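Print this page
E-mail this page

Citham Shared Workshop
Arm build group: minutes of the June meeting

Started 7.10 pm in the back bay. Nine members present, two apologies.

1. Last minutes
Agreed, with one correction: the spare power supply is the 24 volt one, and it lives on the shelf over the pillar drill.

2. Where the build has got to
Lots of good news! The shoulder joint has been stripped, cleaned and put back with the new bearings, and the horrible grinding at full reach has gone. The wrist turns freely in both directions. The run counter stood at 1069 when we opened the meeting, nearly all of those from the last few weeks, and the base bolts haven't needed touching in that time. The group was delighted with this and there was some applause.

The Pärn controller board still drops its connection if the laptop goes to sleep. Agreed to switch off sleep on the laptop for now and look at the board properly when the spare one comes.

3. Money
Balance is £3092. Out of that we still owe the workshop £33 for our share of the extraction filter. A member asked whether we could afford a second arm. General feeling was yes, eventually, and wouldn't it be lovely, but the bench has to be sorted first. Agreed to hold £2000 back for the second arm and spend nothing from it without a vote at a meeting.

4. Cables
Long talk about cables. The loom down the forearm is too tight at the elbow and has rubbed through its sleeve once already. Two ideas: a longer loop held with a clip, or moving the whole bundle to the outside. Clip to be tried first as it can be printed in an evening. Whoever uses the arm last should leave it folded, elbow up, so that the loom isn't stretched overnight.

5. Stisau open day
Stisau makers have asked us to bring the arm over and show it working. Everyone keen. It will go in the estate car if the base comes off, and the base does come off (four bolts, the long hex key, mind your fingers). We would like a table of our own near a socket. Secretary to write back and ask how wide the doors are.

Proltivthorpe have also been in touch about borrowing our printed jigs. Agreed, so long as they come back before the open day.

6. Any other business
The kettle is working again. Please could people label their filament.

7. Cloth handling
Cloth is the part of the build we're all most excited about, and it took up the rest of the evening. Blocks and tins hold their shape, but a T-shirt slumps into a new heap every time, so the fingers have to find a bit that stands up and close on it. We settled on a small gathered fold as what we're aiming for, like the one between the two black fingertips on the red shirt in the clear container, with the creases running out from the pinch. Next things to try are thicker cloth and a slower close. Members to bring old clothes, any size, zips welcome. Closed 9.05 pm. 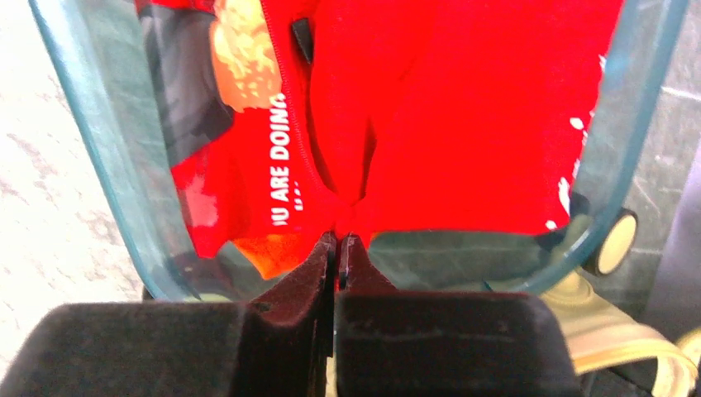
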